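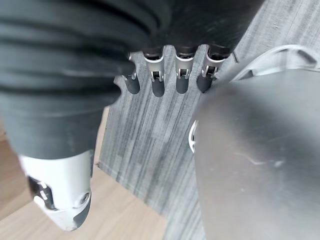 Figure 7. White rounded shell below folds of dark grey fabric.

4. Borrowed lines and who gets the blame

4.1 The trouble with resemblance

Any reader who spends long enough with love songs and love poems will start hearing one inside the other. The habit is pleasant and mostly harmless. It becomes a problem when the reader is paid to do it, as we are, and has to say whether the likeness means anything.

Our material is the Bullow set, 385 song lyrics in English, read against the Kinsella set, 100 short poems of courtship and complaint. Each lyric was read beside each poem by at least one of us, a way of spending January that we do not recommend. We marked a pair as "close" when the two texts shared a situation (a speaker with nothing to give, say, or a lover at a window) and also shared the turn by which the speaker gets out of it. A shared moon was not enough. Had we let moons in, almost every text in both sets would have been related to every other, and this section would be a good deal longer.

4.2 The poor suitor

The commonest close pairing concerns money. The speaker lists what he would give if he were rich, admits that he is not, and then hands over something that costs him nothing and which he plainly thinks is worth more. We call this the poor suitor. He is very old, he is seldom embarrassed, and he is as happy in a chorus as in a sonnet.

What changes between page and song is the length of the list. Poets tend to stop once the point is made. Songwriters have a second verse to fill, and the gifts get stranger as the rhymes run short. In one Bullow lyric the suitor promises 999 roses, a figure that seems to have been chosen for the number of syllables. The poem nearest to it offers a single apple, and spends most of its length worrying about the apple.

4.3 Echo, theft and accident

It is tempting to draw an arrow from the older text to the newer one. We have drawn very few. The title song of Komik repeats a whole line from one of the Kinsella poems, with only the pronoun altered, and there we are content to say that somebody had been reading. Elsewhere the wording differs and only the feeling is shared, and feelings are not known to be in copyright.

The case of "Maker" is harder. Its refrain asks to be unpicked and sewn again, an image found in three of the poems, none of which resembles the others in anything else. One of us holds that the songwriter knew all three. The other holds that people who sing about repair will get to needles sooner or later. We have left both opinions standing, and the pair is entered in our table as "close, source unknown", along with most of the songs we liked best.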